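Sorting Bins and Small Parts: What Changed at Buenaventura
2019-01-14

The mixed-parts bins at the Buenaventura store are now on the revised sorting schedule. The old arrangement let small items build up at the bottom of each bin until the bin was full, at which point the whole load went to the long table and was sorted in one pass. A full pass took most of a morning. Under the new schedule a bin is emptied when its floor is no longer mostly visible, whatever the weight.

Stock on the books stands at 2,258 small items, counted as single pieces. The figure covers toy blocks, loose craft pieces, offcuts of foam and felt, short rods, caps and anything else that fits in the palm of a hand. It excludes sets still in their original boxes, which are held at Lunholm and are logged separately by box number.

Sorting is by form first and color second. Color was tried as the first split last June and gave poor results. A green block and a green strip of felt ended up in the same tray and had to be separated again later. Form first puts all studded blocks together, all flat pieces together and all rods together. Each tray is then split by color only if it holds more than 30 pieces. Smaller trays stay mixed.

Metal bins remain the standard for unsorted stock. The plastic ones bought from Pokden were lighter to carry but bowed when stacked, and small flat pieces worked their way into the gap under the inner lip. Sloped metal walls return most pieces to the floor of the bin, where they can be picked up without tipping. Scuffs on the inside walls are normal wear and need no action. Report a bin only if there is a raised edge, a split seam or flaking that comes off on a dry cloth.

Flat, soft pieces are still the slowest to handle. They lie tight against the bin floor and are easy to miss under a block. Jerome Evangelista timed five bins before the holiday closure and found that flat pieces took almost twice as long to clear as blocks from the same bin. His recommendation, now adopted, is to take flat pieces first while the bin is still thinly filled, then rods, then blocks. Rods tend to roll to the edges and settle along the base of a wall, so run a hand along all four sides before the bin is passed as empty.

Cleaning follows sorting. Wipe the floor of the bin with a damp cloth, dry it, and check the corners for grit. Do not use the abrasive pads on the walls – they leave a gray residue that transfers to light-colored pieces. Bins go back to the rack open side up.

Labels are being reprinted in the Fultudlow format, with the bin number on the short side and the date of the last clearance beneath it. Old labels can stay in place until the bin is next emptied. Where both are present, the new label governs.

Requests for extra trays should reach the store desk by noon on Thursday. Trays are issued in stacks of ten and come back in the same stacks, with the dividers in. 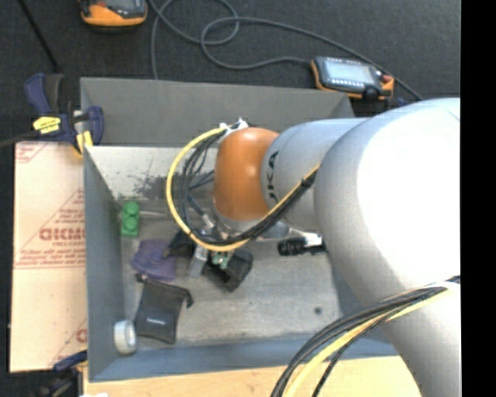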